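Step 4: Record your first batch

Now the fun part! Set out your cups and a bottle, open the gripper, and start every demo from a slightly different spot. I shift the bottle a little after each take - small changes teach the policy so much more than perfect repeats.

Go for 40 good demos before you train anything. Move slowly on the approach, pause before you close the fingers, and save the take only if the wrist view stayed clear all the way through. Fumbled one? Delete it and go again. My set for Florwood ended up at 259 takes, and I loved watching it grow!

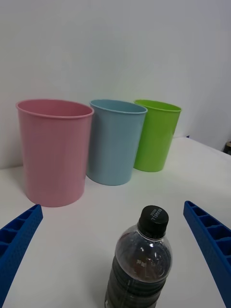 Wrist view with the fingers open on either side of the bottle, cups behind.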